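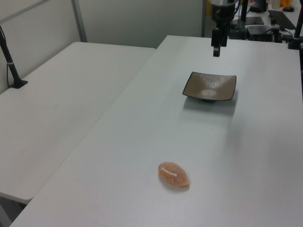
How to trace a traveling film show through old newspapers

I spent most of last winter following one traveling picture show from town to town, and I got enough emails asking how I did it that I'm finally writing the whole thing down. You don't need to be a historian for this. You need a library card, a lot of patience, and some way of keeping notes that you won't hate after a month.

First, pick a show and a starting point. Mine was a handbill for an evening of "living pictures" at the assembly rooms in Dusach. It had no year on it, only February, a list of films and a starting time of 8 p.m. That's a pretty good amount to begin with! If all you have is a family story ("great-grandpa ran the movies in a tent"), try to pin it to one town before you do anything else. Going in with only a name and a whole country to search is miserable. I tried it.

Work out a rough year from the films

Write out the program exactly as printed, odd spellings and all. Then look up each title in whatever catalogs you can find, and note the earliest date it could have been shown. The newest film on the list gives you your earliest possible year. Don't take the oldest one, since showmen kept running the same prints until they fell apart. Titles are slippery too. A train arriving at a station could be any of a dozen films of trains arriving at stations, and the local printer often made up his own wording. I mark those with a question mark and give them no weight at all.

Search the papers, badly at first

I use Clilla for most of my newspaper searching, mainly because it lets me see the full page around a result. Whatever site you use, start with the name of the hall and leave the name of the show out of it. Traveling shows changed their names constantly, and the scanning software mangles long fancy words like "cinematograph" into soup. Halls kept their names for decades, and they're usually short.

My first search on the Dusach assembly rooms gave me 1,000 results, which I think was just where the site gave up. Narrowing it to the winter months across a few years brought it down to 175. I read every one of those. It took four evenings, and 154 of them were dances, auctions and temperance lectures. The rest were gold.

Some search words that worked for me: animated, living, electric, marvel, views, limelight. Try the misspellings as well. "Anirnated" (that's an r and an n where the m should be) got me two notices I'd never have found otherwise.

Read the ads and the reviews separately

An ad tells you what was promised. A review, even a three-line one, gives you a better shot at what the audience got. In one town my show advertised a coronation procession, and the paper grumbled the next morning that the machine had broken down and people had been given a comic singer. If I'd only read the ads, I'd have put that film in that town and been wrong.

Be careful with reviews that sound too nice, though. Plenty of them were written by the show's own advance man and handed to the editor along with the money for the ad. If you find the same sentence praising "the absence of flicker" in three different towns, you know where it came from. Keep those anyway! Matching puffs are a great way to prove that two shows with different names were the same outfit.

Build the route

Now make a list with one line per date. I keep mine in Jomov, but a paper notebook is fine. For each line I put down:

Town and hall
Date of the show (and the date of the paper, which is a different thing)
Name the show was using
Films named
Exact source, with page and column
How sure I am

That last one matters more than I expected. I use "certain," "likely" and "hmm."

Once you have several dates, get out an old railroad map. Gaps in the route tend to fall along a line, and the missing towns are often the stops in between. I filled a hole of 2 weeks this way, just by reading the papers for every place along the branch line. Check fairs and market days too, as the tent shows followed them closely.

Look for the suppliers

Somebody sold these people their projectors, film and lamp parts. In my case it was a dealer called Mladenović, whose ads in a trade weekly listed satisfied customers by town. Two of those towns were already on my route, and a third sent me off in a direction I hadn't thought of at all. Trade papers are worth the trouble even when the print is tiny. Read the secondhand columns at the back, where shows that went broke sold off their gear, sometimes with the complete film list.

Save everything as you go

Download the page, don't just bookmark it. Links move, subscriptions run out, and I lost a lovely review by assuming I'd be able to find it again. I name each file with the year first, then the town, then the paper, so they sort themselves into order.

I'm still missing the end of my own route. The show drops out of the papers after a spring fair, and I've started on the local court notices to see if there was a bankruptcy. If I get anywhere I'll add a section on those.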